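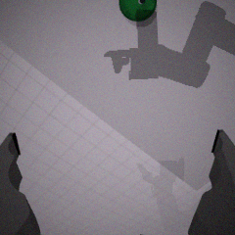
Support > Resolved tickets > Library and Leisure Services > 3008

Ticket 3008
Subject: Self-service kiosks not issuing renewal receipts
Site: Kastcombe Library, ground floor
Category: Lending system
Priority: Medium
Status: Resolved

Summary of fault

Kastcombe Library reported that both self-service kiosks accepted renewals but did not print a receipt. Borrowers were shown the message "Request complete" and the screen then returned to the start page. Loans and returns were not affected and produced receipts in the normal way. Staff at the enquiry desk were able to print renewal receipts from their own terminals.

The site asked whether the renewals themselves were being recorded, as several borrowers had received overdue notices for items they believed they had renewed.

Log of work

Entry 1. Ticket received by the Zurnstead service desk. The site was asked to confirm that paper was loaded and that the kiosks had been restarted at least once. The site confirmed both. No change.

Entry 2. A remote check of the kiosk printers found no faults in the queue. A test page was sent to each printer and both pages were printed. The printers were ruled out.

Entry 3. The lending records were compared with the kiosk records. Of 293 renewals made at the kiosks in the period examined, 259 had been written to the lending system. The remainder had been accepted on screen only. The ticket was raised from Low to Medium and the site was advised to place a notice on each kiosk directing borrowers to the enquiry desk for renewals. Overdue charges on the affected accounts were suspended.

Entry 4. The fault was passed to Ogilvie, the kiosk supplier, with copies of the records. Ogilvie asked whether any settings had been altered. The change register shows that the waiting time for replies from the lending system was reduced in March, when the kiosks were moved to the Vornumska network. It was set to 800 milliseconds at that time.

Entry 5. Ogilvie advised that a renewal requires two replies from the lending system, where a loan or return requires one. If the second reply arrives after the waiting time has passed, the kiosk closes the session without calling the receipt page. In some cases the first reply is also missed and the renewal is not saved. The waiting time was put back to its former value on kiosk 2 only, so that the two machines could be compared.

Entry 6. Site reported that kiosk 2 was printing renewal receipts and kiosk 1 was not. The same change was made to kiosk 1. Test renewals on both machines produced receipts and appeared correctly in the lending system.

Entry 7. The missing renewals were entered by hand and backdated. Charges already paid by the borrowers concerned have been referred to the finance office for refund. Borrowers need take no action.

Cause

Waiting time set too low following the network move. The "Request complete" message is shown before the lending system has confirmed the renewal. Ogilvie has recorded this as a defect and will correct the wording in a later release. No date has been given.

Further action

Other sites moved to the Vornumska network are to be checked for the same setting under a separate ticket. Sites should not alter kiosk settings locally.

Closed with the agreement of the site, Wed 22 August.

Was this record useful? Yes 14 No 2

Contact the service desk | © Zurnstead Shared Services | Back to top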